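About Us

Drirnside makes and sells costume pieces for adults: hoods, capes, horned headbands, prosthetic ears, gloves and a small line of theatrical hats. We started with one rented room and a stall at weekend markets, and we still design every piece in our own shop.

Our first product was a wool hood with a long tail. It sold out in July of our first season, and people began writing to ask for it in other colors. We added those, then a matching cape, then a pair of gloves with sewn-in claws. The hood is still in the catalog. The pattern has changed twice, both times to make more room for glasses.

Today the catalog runs to 300 items. Most of them belong to one of three lines.

Endia is our woodland line. It covers antlers, ears, leaf collars and anything else a forest character might wear. The antlers are cast in lightweight foam and sit on an adjustable band, so they can be worn for a full evening.

Yoon is our stage line - hats, ruffs, sashes and cuffs cut for school and community theater. Costume departments asked for pieces that could be washed between shows, and everything in Yoon can go in a machine on the cold setting.

Pratia is the newest. It is made up of prosthetic ears, brow pieces and chins in soft latex. Each one comes unpainted or in one of four base colors. Adhesive is sold separately.

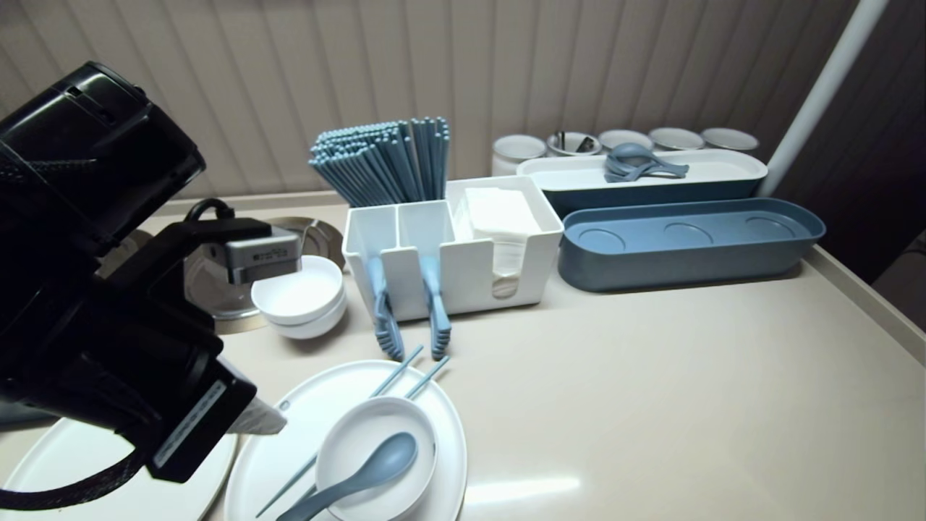
The cream-colored tabletop.

How we work

A new design begins as a drawing and then a paper or clay model. We make two samples and wear them for a day each. If a strap digs in or a seam opens, the design goes back to the bench. Some ideas spend a year going back and forth, and a few have been dropped altogether, including a full set of wings that would not fit through our front door.

Sewn goods are cut and stitched in our shop. Foam and latex pieces are cast in small batches, trimmed by hand and checked before they are packed. Small differences in color and texture from one piece to the next are normal.

Ordering

In-stock items ship within 3 business days. Made-to-order pieces take 4 weeks, and longer in the fall - please order early for Halloween. Unworn items can be returned in their original packaging. For hygiene reasons we cannot take back latex pieces once the inner bag has been opened.

We also supply theaters, haunted attractions and independent costume stores. Wholesale customers receive a printed price list and a set of fabric swatches on request. Use the contact form and choose "Trade" from the menu.

Page last updated July 14, 2022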